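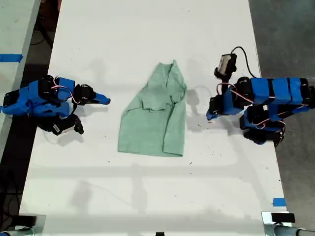 Kincaid Air was a regional airline based at Fona. It began flying in August with two turboprops and carried passengers and post to Imeo, a flight of 50 minutes. Its parent company, Pristix, also ran the ground handling at both airports.

Check-in closed 67 minutes before departure, later cut to 50 after complaints from passengers.
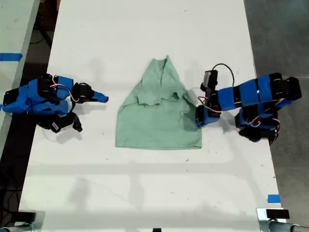

Mavis Ferreira wrote to the airline that the old limit had made her miss the last flight home twice, although the aircraft was still on the stand both times.

The airline employed 91 staff at its peak and operated 661 flights in its final year.
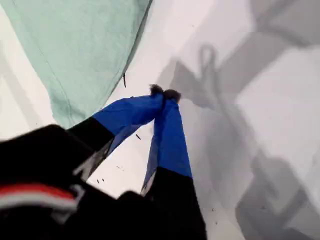
The last of these left Imeo on 28/09/2020. The route was not taken over by another carrier.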